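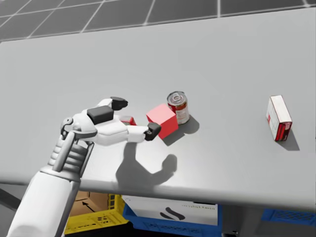
4.2 Reaching distance and the layout of shared work tables

Category: Workplace Design / Open Papers

Figure 4. A red cube on a light grey tabletop, with a hand reaching toward it. Computer rendering.

The second part of the study looked at where people put things on a table they share with others. Earlier work by Suominen treated the tabletop as a set of zones, with a near zone that can be reached with the elbow bent and a far zone that calls for a straight arm. We kept those two zones and added a third for the strip in the middle that belongs to no seat.

The tables were in the public reading room at Wistwood and in the staff canteen at Budamthorpe. Both rooms have large tables with plain tops and no fixed lamps or sockets. We visited each room 26 times in November, always between late morning and the end of lunch, and marked the position of every loose object on a paper plan. Bags on the floor and coats on chairs were left out. Cups were marked only if they were standing on the table when the observer arrived.

In the reading room, people kept nearly everything in the near zone. Books that had been finished with were the main exception — these were pushed into the middle strip and often stayed there after the reader had left. In the canteen the pattern was looser. Salt, napkins and water jugs moved along the middle strip during the meal and tended to end up at the end closest to the serving counter. Phones stayed in the near zone in both rooms.

We also asked 100 regular users, split evenly between the two rooms, to mark on a blank plan how much of the table they thought of as theirs. Most drew an area wider than the one they used. Canteen users drew shallower areas than readers did, and several of them left the middle strip blank without being asked to. Left-handed users placed cups on the left more often, but there were only 10 of them and we do not draw anything further from this.

Denance suggests that people claim more space at a table when the seat opposite is empty. Our plans agree with this for the reading room. They do not settle the matter for the canteen, where empty seats were rare at the hours we visited. A repeat in the early evening would help.

Two limits should be noted. The plans were drawn by hand, and positions near the line between zones could have gone either way. Where two observers disagreed, the object was given to the nearer zone. The tables at Budamthorpe were also moved closer to the windows partway through the month, and 3 of the later plans had to be redrawn to match the new seat numbers.

The recording sheets were prepared by Rekha Maurya, who also checked the final plans against the seating lists. Section 4.3 turns to chair spacing and uses the same set of visits.

Posted Jun 6, 2019
Shares: 26 | Comments: 3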